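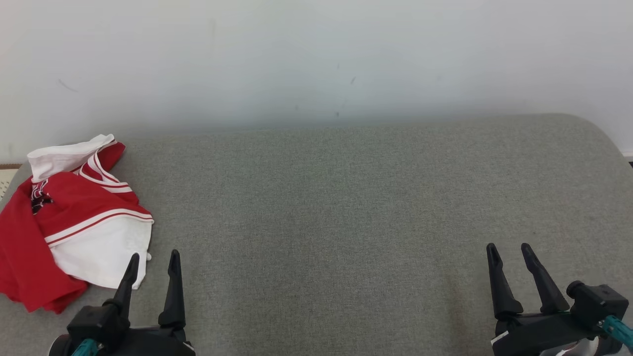
Has anyone compared spaced dictation with free transcription for B1 listening? I teach Indonesian to adults, two groups, same coursebook (Jaler, second edition). One group gets 4 short clips a week and fills gaps, the other writes down everything they hear. On words describing surfaces (gray upholstery, a white wall with a few faint marks on it) the transcription group spelled the adjectives better. Scores on connected speech were the same.
– Bayu Krishnan

Reply by partikel_lah
How long are the clips? Over 400 words of full transcription a week is a spelling exercise. It tells you little about listening.

Reply by m_dorrance
Disagree. Transcription shows exactly where segmentation fails. With gap fill the learner reads the sentence and guesses the missing word from grammar. I stopped using the Jaler gap sheets for that reason.

Reply by partikel_lah
Only if the gaps are badly chosen. Gap the reduced forms (nggak, udah, gimana) and grammar won't give them away.

Reply by Bayu Krishnan
Clips total 189 words a week. Gaps are on content words, so the point about reduced forms stands. I can redo the sheets for unit 7.

Reply by tessel
Were the groups matched at the start? If one came in from the August intensive you are measuring that.

Reply by Bayu Krishnan
Same placement test, no intensive students in either. I'll post the new sheets when unit 7 is done.

Filed under: Teaching Methods > Listening > Southeast Asian Languages
Contact the moderators | © Zumari Language Teachers Board | Back to top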